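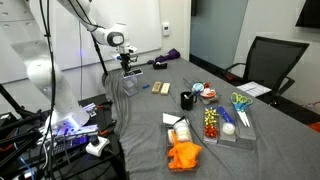
Hello Renata, time for the Tudbridge Mending Room update, and I'm pleased to say we've had a cracking quarter! Since the spring we've put 868 garments back into use, mostly school trousers and coats with dead zips, and Farzana is still working through a bag of curtains from the Kandlow end of town. The long table has its grey cloth on, which Halima prefers for pinning out dark fabric, and there's a crumpled bit of purple on it as well — that sort of colour has been wildly popular for patches, so please send more if your office is clearing out again.

Money first, as I know you'll need it for your form. We've spent just over 80 per cent of the grant. Thread and needles came in under what we'd planned, machine servicing came in well above. Two of the older machines needed new motors and the man at Janjua was very decent about the bill, but it still hurt. I've moved the leftover thread money across to cover it, as you said we could.

The beginners' course filled up in a day. We had 8 places and could easily have run it twice (there's a waiting list on the door now). Yevhen had never threaded a needle before and has since made himself a rather good apron, pockets and all. Evening sessions were slower. I think we started them too early for people coming off the Flonda bus, so we'll try a later slot.

What hasn't gone well is the children's holiday club. Naheed had it all planned and then we lost the room for those weeks, so it's moved to September as a Saturday-style drop-in, shorter and with less hand sewing. I'd like to keep that part of the budget where it is, if you're happy with that.

Receipts are in the post. Could you let me know about the holiday club money before I print the leaflets?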